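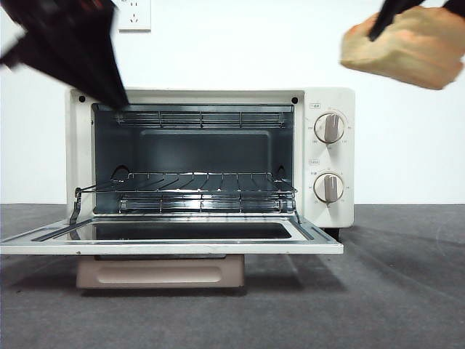 Looking after concert souvenirs at home

By Gilmar Peixoto
3 June 2018

Home | Kitchen | Laundry | Storage | Workshop | Music Room | Contact

Most gig souvenirs are made cheaply and were never meant to last. The ink fades, the paper goes brown and the T-shirt cracks across the front. The methods below use ordinary materials and will slow all of that down.

Ticket stubs

Many tickets are printed on thermal paper, the same sort as a till receipt. Heat turns it black and light turns it pale. Scan or photograph both sides as soon as you get home, while the seat number can still be read. My stub from the Aguiar farewell show at Dernden was blank after two summers on a pinboard, and all I have now is row 4 written on the back in biro.

Don't laminate them. A hot laminator will darken the whole ticket in one pass. Slip each stub into a polyester sleeve and keep it in a closed album. Soft PVC wallets are sold for the purpose but they can lift the print, and the plastic goes sticky with age.

Scan at 300 dpi or above. Name the file with the act, the place and the year.

Tour T-shirts

Turn the shirt inside out and wash it at 30 on a short cycle with a liquid detergent. Leave out the fabric softener. Dry it flat or over an airer, away from the radiator, and keep it out of the tumble dryer. If it has to be ironed, do it from the inside with a clean tea towel laid under the print.

Glitter prints and anything with stuck-on stones should be washed by hand in a bowl of cool water. Press the water out in a towel and don't wring it.

For storage, roll the shirt with a sheet of acid-free tissue over the design. Folding leaves a crease in the print and that is where the first cracks appear. A shirt you no longer wear can go in a deep frame, pinned to the backing through the seams only.

Posters

A poster that has been rolled for years will spring back if you try to flatten it by hand. Lay it face down on clean paper in a room that isn't too dry, cover it with more paper, and put a sheet of board and some books on top. Leave it a week. Don't use steam on anything signed.

Blu Tack leaves a greasy mark that comes through to the front. So does sticky tape, which goes yellow as well. If tape is already there, leave it alone unless the poster is worth nothing to you.

For framing, ask for a mount so that the paper doesn't touch the glass, and hang it on a wall that gets no direct sun. I paid 66 pounds to have a Litholm festival poster done with UV glass. Geert De Haan framed his copy with ordinary glass in a bright hallway, and the red lettering has gone to a weak pink.

Autographs

Felt pen fades faster than ballpoint. Keep signed photographs and programmes in the dark and bring them out when you want to look at them. If you would like one on display, have a good colour copy made and frame the copy.

Never go over a faded signature with a new pen. Don't wipe a signed glossy photo with a damp cloth either. A soft dry brush will take the dust off.

Programmes and magazines

Store them flat in small piles. Rusty staples stain the centre pages, and they can be eased out with a blunt knife and left out. I keep my old copies of Lanereo in two lidded boxes under the spare bed. Lofts are too hot and garages too damp.

If a magazine smells musty, stand it open in an airy room for a few days. Putting it in a box with an open tub of bicarbonate of soda also helps, so long as the powder doesn't touch the paper.

Fabric wristbands

Cut them at the fastener so the printed part stays whole. Soak in lukewarm water with a drop of washing-up liquid, rinse, and dry flat between two towels. Check a corner for running dye first. Paper wristbands can't be washed and are best put straight into a sleeve.

Confetti and streamers

Brush off the grit and keep them in a small jar with a lid. Metallic confetti marks paper, so don't put it in the same album as your tickets.

Sign up for our newsletter and get new tips by email each month. You can unsubscribe at any time.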